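Neseck Homeschool Co-op
Fall Room and Safety Check, November
Walked by Heikki Rantala, parent of two, owner of the good flashlight

Mark OK, FIX or ASK. Please write more than "fine" in the comments.

1. Front entrance and sign-in
OK. Door closes by itself, eventually. The sign-in sheet had 40 names on it and one drawing of a horse. Families, please sign out as well. By our records, several of your children have lived here since September.

2. Exits and hallway
FIX. The back exit was clear except for a stack of Latin readers. They would burn nicely, and a few students have pointed this out. Move them to the closet.

3. Fire extinguishers
OK in the kitchen. ASK for the upstairs one: the tag is so faded it could be from the Old Testament. I've written to Heinonen, who service them.

4. Kitchen
FIX. Fridge is fine. The hot tap reads 97 at the sink, so nobody will be scalded, or get a casserole dish clean either. The allergy list is taped inside the cupboard — please tape it outside.

5. Nursery
OK. Outlet covers all in. Gate latches. It took me two tries to get out, and I count that as a pass.

6. Chapel and morning prayer room
OK. Heat was at 71 by nine o'clock. Candles are in the high cabinet, matches in a different high cabinet. Keep it that way.

7. Older students' workroom
OK, with comments. Hair tied back, sleeves rolled, fingers away from anything that pinches. Goggles belong on the face. I found one pair on the globe.

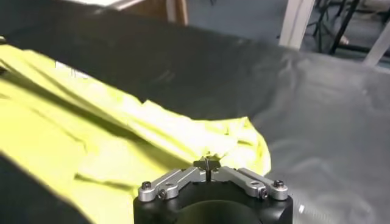 8. Parking and drop-off
FIX. Drop-off is by the Arell Street side, engines off. Waving is not a turn signal.

9. Paperwork
ASK. Missing emergency forms from 2 families. You know who you are, and so does the Dastanport office, where the insurance copies go.

Next walk-through is after the Christmas break. Bring your own flashlight.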